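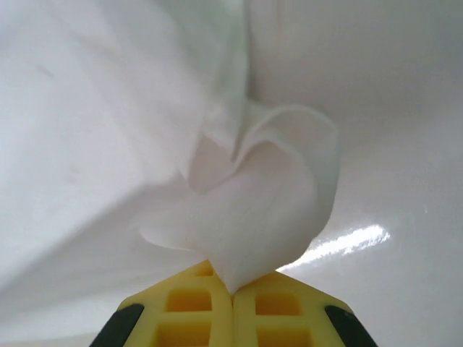 # The Girnow linen picker

Hi, I'm Shona Partington. I look after the picking arms at Jidono, and before that I spent a long stretch on a laundry floor, so I'm going to tell you about the Girnow the way I'd tell a friend who was thinking of putting one in. The full spec sheet is at the end of the page if you'd rather skip me.

The Girnow does one job. It takes hold of a single piece of white cotton, lifts it clear of whatever it's been sitting in or on, and brings a corner to the person (or the machine) who does the next step. Napkins, pillowcases, hand towels, small sheets. It does not fold. People always ask, and I always have to say it again! Folding is a different machine and a different budget.

## What it's like to work next to

Picking flatwork out of a heap is miserable. You bend, you reach, you tug, the thing is tangled with three others, you tug again. I did it for years and my shoulders still remember. At our Trollcombe site the arm does the reaching now, and the two people on that station stand upright at a bench and take the cloth as it's handed over.

Rania Qaisi runs the early shift there and she was pretty skeptical at the start. Her worry was speed, mine was that everyone would hate the noise. We were both a bit wrong. The noise is nothing next to the dryers, and the speed took a while to get right but it settled. What she likes best is that she can move people around during a shift. Picking used to be the job you got stuck on until lunch, and now it's more like keeping an eye on things, clearing a snag, changing the bin, then swapping over with whoever's on inspection.

I should say plainly that the station went from four people to two. The other two went to stain checking and mending, which were always behind, and they got trained for it on paid hours. If you're planning to buy one of these, please have that conversation with your crew before the crate arrives. We left it until the week of the install at Trollcombe and I wouldn't do it that way again.

## The fingers

These are the part I get the most questions about. They're soft and ribbed, with open pockets along their length, so they give a little when they close and wrap instead of pinching hard. Thin cotton bunches up between the tips and comes along. A stiff metal jaw on the same cloth either slid off or left a mark, at least in our trials.

There's a small camera down by the grip so the arm can look for a raised fold to go for. Folds are good. Dead flat cloth on a smooth surface is the hard case, and you'll see it hesitate, back off, and try again from another angle. Leave things rumpled for it. Leonilde Mendes, who trains our new sites, tells people to stop being tidy, and it takes some of them a couple of days to manage it.

A pair of fingers comes off with two thumb screws. Keep a spare pair on the shelf. Wipe them down with a damp cloth at the end of the shift, no solvents please, and go easy on the fabric softener upstream or they get slippery.

## What it isn't good at

- Fitted sheets. The elastic makes a ball and it grabs the ball.
- Anything with a long fringe.
- Shiny bins under a strong overhead lamp. The glare confuses it, so tilt the lamp or fit the matte liner.
- King size duvet covers. It'll lift a corner but the weight drags it back down.

## Specs

| | |
|---|---|
| Pieces per shift at Trollcombe, best Tuesday in June | 789 |
| Longest reach into a bin | 55 cm |
| Finger warranty | 12 months |
| Bin liner | matte, sold separately |
| Mounting | bench or Lindemann cart |

The Lindemann cart is worth the extra if you have more than one line. It rolls, it locks, and you don't need a fitter to move it.

## Ordering and setup

We come out for the install and stay two days. Day one is bolting down, guarding and wiring, day two is your people using it while one of us hangs around with coffee. That's usually Nour Nimri, who'll also set up the stop buttons where your crew want them (ask them, they'll have opinions). After that you get a phone line that a real person picks up from 6 a.m.

Spare fingers are sold in pairs. Orders of 100 pairs or more get the trade price, though I can't imagine who needs that many unless you're running a whole group of laundries.

For a quote or a visit to Trollcombe, ask for Mireille Abou Jaoude in sales. Mornings are best if you want to see it running with a full bin.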